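3.2 Fit and fogging

Each mask was worn for 33 minutes with the wearer's own glasses. Fogging was scored every 7 minutes on the scale in Table 2. The Minard mask fogged at the upper edge of the lens in nine trials. Bending the nose strip before fitting lowered the score in seven of them.

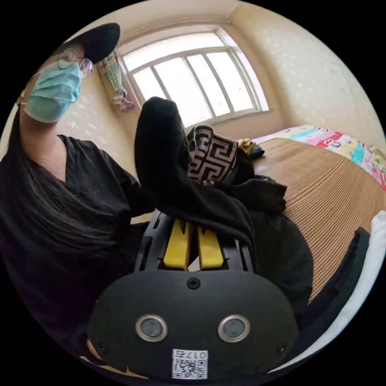 The Nulard mask has a shorter nose strip and was harder to seal on narrow faces. Scores for this model varied more between wearers than between trials. Two trials were dropped due to a broken ear loop. Room humidity was not controlled, and the September readings logged by Daryna Dmytriv are listed in Appendix B.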